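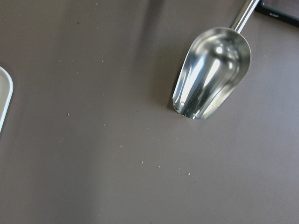
Zetthorpe Opens Orders for Gerico, a Two-Arm Kit for Drink and Food Counters

Zetthorpe today announced that orders are open for Gerico, a two-arm robot kit intended for training kitchens, cafes and food laboratories. The kit is supplied with two arms, a parallel gripper for each, and the Kuvgate software used to record and replay counter tasks. Buyers may use their own bowls, boards and utensils.

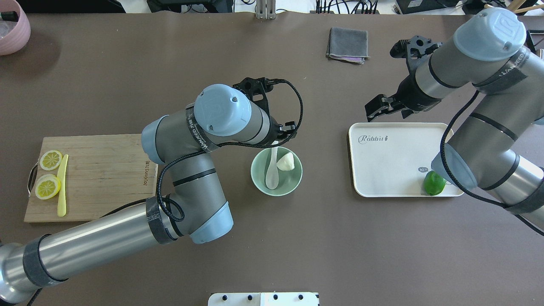

Mayu Arai said that small kitchens had asked for a system that could be taught at the counter, and that the first release of Kuvgate was planned with those requests in mind. Deliveries are expected to begin in January, starting with 16 kits reserved for the Nomura training kitchen.

Each kit comes with a library of 30 starter tasks, including spoon handling and work with sliced fruit. Customers may change these tasks or add their own.
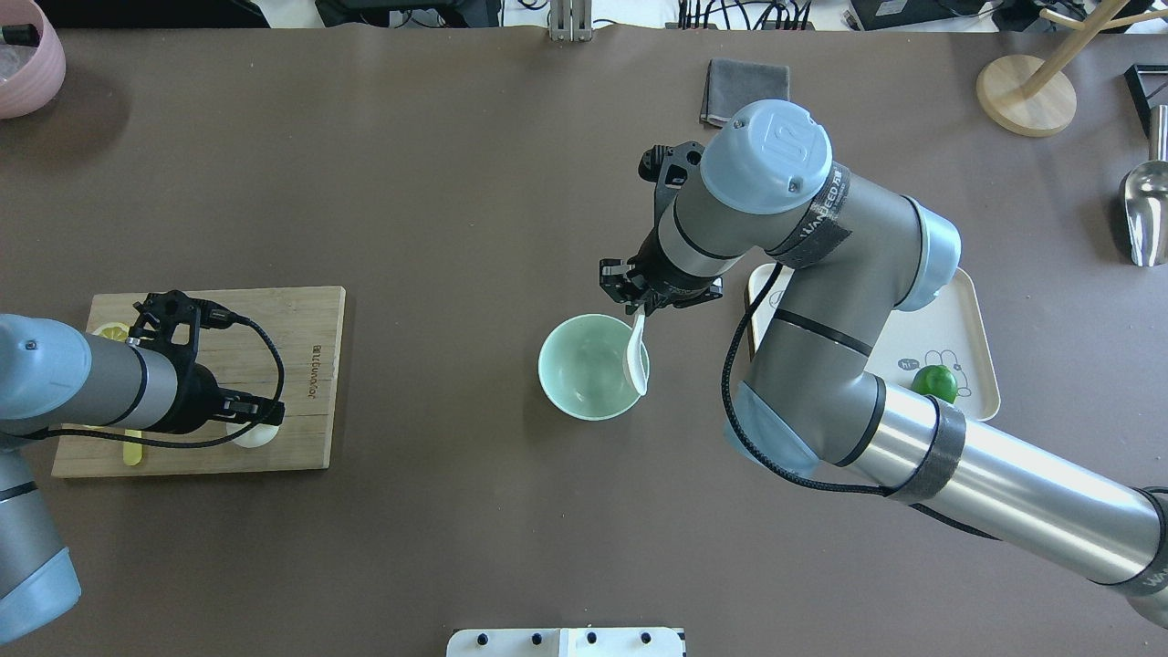
Mayu Arai
Product Communications Manager, Zetthorpe

Setup and operator training take place over 7 days at the customer's site. Training covers daily checks, safe working distances and the cleaning of the grippers. Kuvgate stores up to 500 recorded tasks on the local controller and does not require a network connection during operation.

Service plans are offered separately and include replacement gripper fingers and software updates.
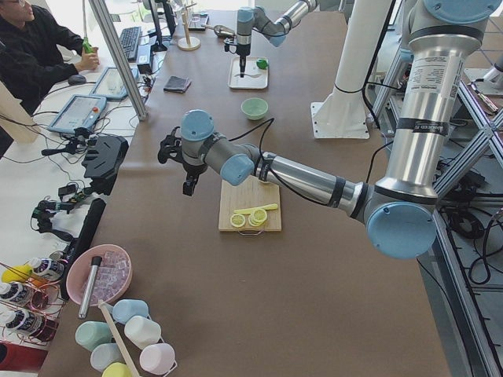 Gerico arms at the worktable, with cutting board, tray and cups.

Orders and requests for demonstrations may be placed through the Zetthorpe sales office.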